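Good Practice Corner: the kitchen sheet is finally here

After three drafts and one very long Wednesday meeting, the house rules for food tasks are out! You'll find the new kitchen sheet clipped inside the door of each robot bay in Wetorton, and the Nirkton group gets theirs with the next equipment run. It's two sides of paper. The first draft was six, so please be kind.

Quick background for anyone who joined since spring. Until now we've been running food tasks under the general tabletop rules, which were written for blocks, cups and folded towels. They did fine for that. Then the arms started working over steam, glass and things with power cords, and every operator ended up with a private set of habits. Some of those habits were excellent. Young-sook Ahn sat in on 29 sessions and wrote down what people did before, during and after each one, and most of the new sheet comes straight out of her notebook. If you see your own trick in there, take a bow.

So what's in it?

Before power goes on. The appliance gets its own outlet, never a strip shared with a controller or a laptop. Run the cord out behind the appliance and toward the wall, with enough slack that a nudge won't drag the pot. Then trace both arms' cables by hand, all the way from wrist to base. I know we all think we can do this by eye. Please do it by hand. Look for anything that would sweep across the table when the arm swings to its far reach.

Lids. This was the longest argument and I loved every minute of it. Glass lids now have a fixed parking spot on the side away from the serving plate, flat on the table, handle up. The arm on the lid side owns the lid. The other arm owns the food. They don't swap in the middle of a run, even if it would save a move. Steinar Bisgaard pushed hard for this one and brought along a chipped lid to make his point, which was effective.

Heat. For practice runs and for all recorded runs, the element stays off while a gripper is below the rim. If your task really needs live steam, it goes on the separate hot-work form, and Steinar or Young-sook signs it before you start. Wait until the visible steam has cleared, then check the basket with the probe thermometer. The limit for gripper entry is 35 degrees Celsius at the basket floor, and the reading goes in the log.
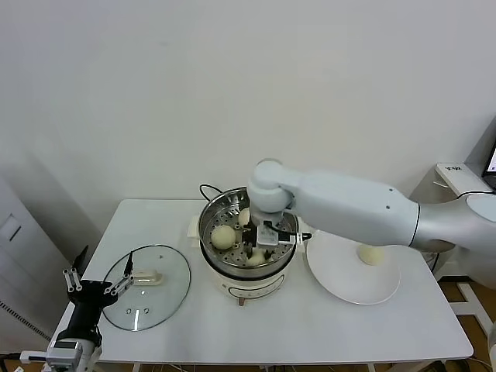

Speed over the pot is capped at 25 percent of the normal tabletop setting, and that covers the whole trip from basket to plate. A few of you asked whether the arm could speed up again once it clears the rim. We tried it at Dolan and the food did not enjoy the experience. Keep it slow until the bun, dumpling or egg is on the plate and the fingers are fully open. Going back empty you can use the normal setting, provided the wrist has lifted straight up first.

Straight up and straight down, by the way, is my favorite line on the whole sheet. It's so simple. Come in over the item, go down, close, come up, and only then travel. New operators pick it up in one afternoon and their runs look calmer right away.

Fingers and wrists. Anything that touches food gets washed or swapped between batches, and we've bought extra fingertip sets so you aren't stuck waiting on the drying rack. Wipe the wrist camera last, with a fresh cloth, and let it dry before you go anywhere near the basket again. Moisture on that little window has spoiled more recordings than any software bug we've had this year.

Food from the robot bays is not for eating. Yes, including the good ones from the bakery. Once an item has been in a task it goes in the marked bin at the end of the session, and it can be reused within the same session if it still holds its shape. Young-sook's rule of thumb is that if you have to wonder whether it's too squashed, it's too squashed.

Stopping. Either person in the bay can call a stop, for any reason, without explaining first. The caller hits the button, both arms freeze, and the heating element gets switched off at the wall before anybody reaches in. That last step is new. In our old rules the stop covered only the arms, and a pot can go right on heating without them! There's a short paragraph on page two about restarting, and it's worth reading slowly.

Logging. We're keeping this short on purpose. Task name, who was in the bay, the basket reading, the number of stops, and one line for anything odd. Put it in Cillulen under the new kitchen tag so that we can pull it all up together in July, when the sheet gets its first proper review. The "anything odd" line is the one I'm most excited about. Half of the rules above started out as a sentence somebody almost didn't bother to write.

A few things we left open. We couldn't agree on oven mitts for the person resetting the table, so for now it's your call below the temperature limit and required above it. Ceramic plates are allowed, though the Nirkton group would like to move to something that bounces. And we have nothing yet on frying, because we don't do frying, and the first person to propose it will be asked to write that section.

Walk-throughs run next week in the Wetorton bays, up to an hour each, with real pots and real buns. Bring your own habits along, especially the ones that disagree with the sheet — Steinar has a red pen and says he's ready to use it. Sign-up is on the board by the coffee machine. If you can't make any of the slots, send Young-sook a note and she'll go through it with you on a call.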